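Fault report: right wrist dropouts on the Hultstead humanoid

Readers who follow the Hultstead floor trials will have noticed that the schedule slipped in December. The cause was an intermittent loss of position feedback from the right wrist. It took 22 working days to trace, mostly because we spent the first half of that time looking in the wrong place.

The symptom was simple. During low reaches the wrist controller would stop reporting for a fraction of a second, then resume with a valid reading. The supervisor treats any gap longer than 5 milliseconds as a fault and freezes the arm. A frozen arm at standing height is an inconvenience. With the robot folded down and the hand just above the floor, it is a load the balance controller did not plan for, and on two occasions the robot shifted its feet outside the taped work area before the operator pressed the stop.

No one was inside the tape either time. Both events were logged as safety matters and low reaches were suspended the same afternoon.

Our first suspect was the encoder. It was swapped for a spare from the Trumton unit, and the fault came back within the hour. The second suspect was the Skusska motion stack, which had been updated shortly before the first dropout. Rolling it back changed nothing. We then ran the arm through 162 low reaches with full bus logging enabled and sorted the dropouts by joint angle instead of by time, as we should have done at the start.

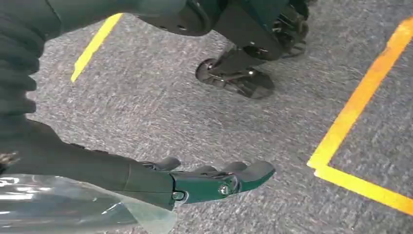
Sorted that way, the pattern was plain. Every dropout fell inside a narrow band of elbow flexion combined with inward forearm rotation. Outside that band the bus was clean. Inside it, the feedback cable was being pulled tight over the edge of a clamp in the elbow, and one conductor had broken inside its insulation. The ends touched most of the time. Continuity tests on the bench had passed because the bench fixture holds the arm straight.

The clamp had been moved during an earlier service to make room for a thicker power lead. The service record notes the new lead but not the new clamp position. With the clamp in its original location the cable has enough slack for the full range. Where we had put it, the cable runs short at the bottom of a reach.

The following changes are now in place.

The feedback cable has been replaced and the clamp returned to its drawn position. The power lead is routed separately.

Continuity is checked with the arm moving through its full range, under the Hunt test script. A straight-arm reading is no longer accepted for sign-off.

On loss of wrist feedback the supervisor now holds the last command and brings the torso up slowly before freezing the arm. If the gap persists, the robot goes to a supported stop.

The clear distance outside the tape has been increased for any task below knee height. Operators should keep a hand on the stop for the whole reach, including the return.

Low reaches resumed at reduced speed after 5 clean runs of the script. The old cable has been kept with its clamp for anyone who wants to examine it. Sites with the thicker power lead fitted should check their own clamp position before the next floor session and report the measurement, whether or not dropouts have been seen.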